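Plidarden Hymn Book Survey: Progress Report to the Estura Fund

December
By Clem Gilchrist, Survey Lead, Hernmont Library of Church Music

Scope of this report

This report covers the second stage of the survey of handwritten hymn and tune books held by congregations in the Plidarden district. The first stage, reported separately, dealt with locating the books and agreeing loan terms. The second stage covers imaging, page-level listing and the first round of tune matching. Spending is reported in the schedule sent with the grant return and is discussed here only where it affects the work plan.

The target for this stage was 1,000 tune entries in the Maihi index, each with an opening phrase in staff notation, a meter, a key and a source reference. At the close of the period the index held 1,306. The surplus comes mostly from two large books that were listed in the first stage as single items and were found to contain several smaller books bound together.

Listing

An entry is made for each tune as written, including repeats. If a copyist has entered the same tune in two keys, both versions are listed and cross-referenced. This differs from the first-stage plan, which called for one entry per tune. The change was agreed with the fund's music adviser before listing began.

Meters are given in the usual form (common, long, short, and the numbered meters), with a note where the text underlaid in the book does not fit the meter given at its head. Mismatches of this type are frequent in the older books. In most cases the copyist seems to have taken the tune from one source and the words from another.

Titles are recorded exactly as spelled. A standard title is added in a separate field and is left blank where there is doubt. Several tunes carry only the name of a singer or a farm. These have been left as they stand, and the names are indexed so that local readers can search for them.

The listing of shape-note material is behind the rest. The transcription software reads round notes well enough to produce a usable draft, but its output for shaped heads has to be redone by hand – in practice it is quicker to start from nothing. The shape-note books have been moved to the next stage, and the time set aside for them was used to finish the Sunday school books.
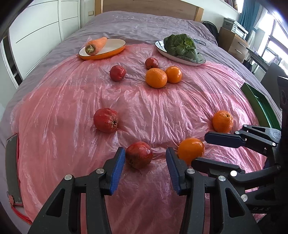
Tune matching

Each opening phrase is reduced to a string of scale degrees and compared with the printed sources already in Maihi. A match is accepted without review only if the full first line agrees in pitch and the meter is the same. Everything else goes to a reader. Rhythm is ignored in the automatic pass, as copyists in this district treated upbeats and held notes very freely.

The main source of false matches is the stock opening that rises from the tonic through the common chord. A large number of common-meter tunes begin this way and cannot be told apart until the second line. The matching window has been lengthened for these, which reduced the number sent for review but made each comparison slower. The run time is still acceptable on the present machine.

Tunes with no match are marked as unmatched. We have avoided the word "unique" in the index and ask that it not be used in publicity. A tune that is missing from the printed sources we hold may well be present in one we do not.

A small group of unmatched tunes appears in more than one Plidarden book, in different hands, with the same harmonies. These are the strongest evidence so far for a local repertory passed between choirs. They will be the subject of a short paper by Angus McAlister, who has compared the inner parts and believes that at least two of the books were copied from a common original that has not been located.

Condition and handling

Condition notes were made for every book on arrival and again on return. The most common fault is loose sewing at the center of the gathering. Pages are turned by hand and the book is supported on foam wedges; no book has been opened flat. Where the binding would not open far enough to show the inner margin, the notes nearest the gutter were checked by eye and entered from the original.

Iron gall ink has eaten through the paper in 4 books. These were imaged first and have been returned in folders with advice on storage. We have not attempted repair. A quotation for conservation work has been obtained and passed to the owners, who will decide for themselves whether to apply for support.
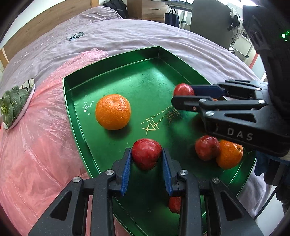 Rights and access

All lending congregations have signed the access form. Two have asked that images of flyleaves be withheld, as these carry lists of members with notes on attendance and giving. The request has been met. The musical content of those books remains open.

The texts present more difficulty than the tunes. Most are old enough to raise no question, but the later pages of some books contain words copied from hymnals that may still be protected. Images of these pages are available in the reading room and not online. The index entries are complete in every case.

The public version of Maihi now allows searching by meter, title, place and opening notes. Searches by opening notes can be entered in sol-fa as well as in letter names. The sol-fa option was requested at the open evening and has been used more than expected, to judge from the logs.

Changes to the work plan

1. Shape-note books move to the third stage, with one additional month allowed for hand entry.

2. The second open evening will be held at Hernmont after the spring services, when more choir members are free to attend. The fund's adviser has been asked to suggest a speaker.

3. The printed finding list is put back until the matching is reviewed. The page count will be higher than first estimated, and a revised printing quotation will follow.

No change is requested to the total grant. The saving on travel, which arose from several books being lent in one delivery, covers the extra month.

Open questions for the fund

We would welcome a decision on whether psalm chants should be included. They were left out of the original proposal, but many of the books contain them in the closing pages, and the images have already been made. Listing them would need a different set of fields, as a chant has no meter in the sense used here. Our preference is to list them briefly by book and page and leave full entry to a later project.

We also ask for confirmation that the third stage may begin before the finding list is printed.

Last updated: December

Comments

Angus McAlister
One correction to the matching section. The shared harmonies are in the alto and bass. The tenor differs between the books in the last line of several tunes, and I would not want to claim more than that until I have seen the remaining part books.

tenor_row
Is the sol-fa search meant to accept minor tunes on lah? I tried one starting on doh and got nothing, then the same tune on lah and it came up.

Clem Gilchrist
Yes, minor tunes are entered with lah as the tonic. I will add a line to the search help.

M. at the chapel
Please do include the chants. Ours are at the back of the blue book and we still sing from them.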